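The Breakfast Machine

The thing had come from her aunt's flat in Grusdale, in a box that said Pongsiri on the side, and Hilde Van Dijk did not believe in it.

She did not believe in it the way she did not believe in foldable bicycles or the letters from the bank that began with her first name. It claimed to be a whole breakfast. There was a grill for your sandwich and a little pan for your egg, joined at the hip so that neither could ever leave the other. It was mint green. In her experience, things were painted mint green when somebody in an office had run out of arguments.

"You have to admit it's cute," her brother said on the phone.

"I don't have to admit anything. How old is it?"

"She bought it for the place in Mollden. She used it every morning."

Hilde doubted that too. Their aunt had eaten dry rye bread over the sink for as long as anyone had known her. When she died she left 569 kroner in a coat pocket, a drawer of string, and this.

"What does it run at?" she asked. "It says 700 watts underneath. That's nothing. That's a warm handshake."

"Just make an egg, Hilde."

She pushed the toaster into the cupboard to make room, and resented having to.

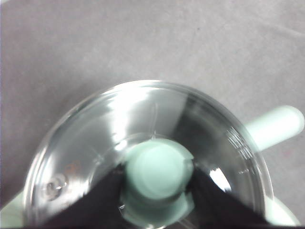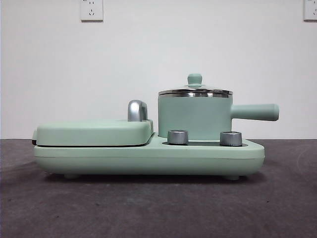 The glass, from overhead, and the breakfast machine from the side with its lid down.

The booklet was no help. It ran to 25 pages and gave most of them to safety. On the last page somebody had written in pencil, in the small square hand that used to come on birthday cards: 15 min. if from the fridge. Too long if not. And under that, harder, so the pencil had gone into the paper: Skandberg likes his soft.

Hilde read it standing up. Then she pulled out a chair and read it again.

There was no Skandberg. There had been no Skandberg at the funeral, or in the address book, which she had gone through herself, calling everyone from the top. She knew of a dentist by that name in Mollden, a tall man who had hummed while he worked, but he must have retired years ago — and anyway he was a dentist.

She called her brother back.

"Did she ever mention a Skandberg?"

"The dentist?"

"Did she mention him?"

"She had very good teeth," her brother said, after a while.

Hilde hung up on him. It proved nothing. People wrote all sorts of things in booklets, and a person could know how a dentist took his eggs without its meaning anything in particular, though she could not at that moment think how.

She got two eggs out of the fridge, put one back, and looked at the clock.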